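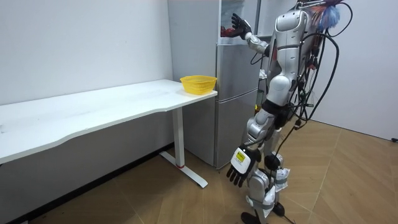

One traveler wrote to us in October that she had carried her Mallix card for a whole trip without showing it once, because she didn't know who to show it to or what she was supposed to say. She asked if we could put the answers on a single page.

Mallix Card: Frequently Asked Questions

Last updated 26 July 2025

What is the Mallix card?
It is a free card for bus and train passengers who have trouble standing for long periods and whose condition may not be obvious to other people. This includes chronic pain, joint disease, heart and lung conditions, and fatigue after treatment. The card tells staff that you may need a seat, extra time to board, or a shorter walk to your platform. It does not say what your condition is.

Who runs it?
The card is issued by Ukateo, a patient support charity. It is accepted on all Zernano coaches and trains and at Santoso Station. Zernano and Santoso Station train their own staff. Ukateo handles applications, replacements and general questions.

Do I need a letter from my doctor?
No. You sign a short statement on the application form saying that you have a condition that makes standing difficult. We don't ask for medical records, and please don't send them. If we get them by mistake, we shred them.

How do I apply?
Fill in the online form or pick up a paper one at the Santoso Station information desk. You will need your name, a mailing address and either an email address or a phone number. There is no photo on the card. Paper forms can be left at the desk in a sealed envelope or mailed to the address printed on the back.

How long does it take?
Online applications are processed in two working days, not counting mailing time. Paper forms take nine working days. If you are traveling sooner than that, apply online and print the temporary pass attached to your confirmation email. Staff will treat it the same as the card.

What do I do with the card when I travel?
At the station, show it at the information desk or to any platform staff member. On a coach, show it to the driver when you board. You can just say "I have a Mallix card and I need a seat." You don't have to explain further. A few people prefer to wear the card on a lanyard, and we can send one on request.

Does the card guarantee me a seat?
No. On coaches with reserved seating, your seat is the one on your ticket. On unreserved services, staff will ask other passengers if someone is willing to move, but they can't force anyone to. If you know you can't stand at all, book a reserved seat where one is offered. Cardholders don't pay the seat reservation fee on Zernano services. Enter your card number in the box marked "Travel support" at checkout and the fee will come off before you pay.

Can I board early?
Yes, at Santoso Station. Come to the boarding gate seven minutes before general boarding starts and show your card. At smaller stops there is usually no gate, so speak to the driver as soon as the coach pulls in.

Can someone travel with me?
One companion can board early with you and sit next to you if the seats are free. Companions pay the normal fare. The reservation fee is dropped for the cardholder's seat only.

Is there somewhere to sit while I wait?
Santoso Station has a waiting area for cardholders next to the information desk. The chairs have arms and high backs. Departures are announced there over the speaker and shown on the screen by the door. It closes when the desk closes, so check the hours if you have a late departure.

Can I get help with my bags?
Help with bags has to be booked through Zernano passenger assistance. It is a separate service, and the card alone doesn't set it up. You can book it on the same call if you are phoning about a reservation.

Can my child have a card?
Yes. A parent or guardian signs the form for anyone under 16. Use the child's name on the form and your own contact details.

Does the card expire?
It is valid for two years. We send a reminder by email or text before it runs out. To renew, confirm that your address is still correct and that you still need the card.

I lost my card. What now?
Request a replacement through the online form. There is no charge. Your old card number will stop working for fee-free reservations, but any seats you have already booked with it are safe.

A staff member didn't recognize my card. Who do I tell?
Tell Ukateo, using the feedback form. Please include the service, the date and what happened. We pass reports on to Zernano or the station without your name unless you tell us we can include it.

Will it work on other operators?
No other operator has signed up so far. You are welcome to show the card, but the staff may not know what it means and are not required to act on it. Talks with local bus companies are still going on, and new operators will be added to this page when they join.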